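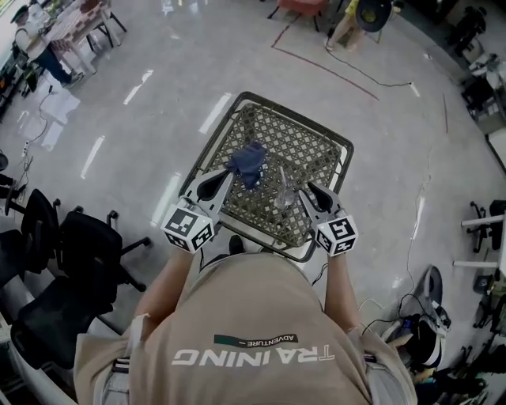 The first thing to settle in a budget for hand-held grippers is how many people will be working at the same moment, because almost every other line on the sheet grows out of that number. I know it's tempting to start with the grippers themselves (I did, my first time, and spent a happy evening comparing fingers and housings), but one person holding a pair needs a good deal more than the pair. They need a small table they can stand over and reach across, and things to handle on it, such as a cloth and something made of clear glass, plus a marker cube for each gripper, and floor tape, and power strips, and cables long enough to reach wherever you end up putting everything. Write all of that down as one station, get a price for one station, and only then multiply.

Step 1. Price one full station

Open a sheet and give every item its own row, even the dull ones. We buy our grippers from Tritano, always as a left and right pair, and I put the pair on one row and the marker cubes on the next so that I can reorder cubes without hunting for the part number. Our last station came to $2423 with shipping. Yours may be quite different!

Step 2. Add the small stuff

Fingertips wear, cloths go missing and glasses break. I set aside $108 per station for things to handle and another $50 for tape and cable ties. Thrift stores are wonderful for glassware, and you'll get more variety in shapes than you would from a boxed set, so do go and have a rummage before you order anything new.

Step 3. Measure the floor

Tables are cheap and space is the expensive part. Walk a full circle around each table with your arms out, mark that circle with tape, and see how many fit before you promise anybody a number. Chairs, bags and stands always creep in around the edges, so leave room for them too. Keep cables along the walls where you can, and buy covers for any that have to cross a walkway.

Step 4. Ask about lead times

Kurup quoted us 35 days on replacement fingers in February, and we'd planned for far less. Now I order one spare pair for every four in use, and I put the order in on the same day as the main one. It does hurt a little to see it on the invoice.

Step 5. Start with one

Buy a single station, run it until you've stopped changing things, and fix your sheet to match what you really used. Then order the rest. Our blank sheet is on the Gellell downloads page under "Station planning," and if a row doesn't make sense, write to me and I'll happily go through it with you.

Jyoti Bhatia
Updated Jul 26, 2022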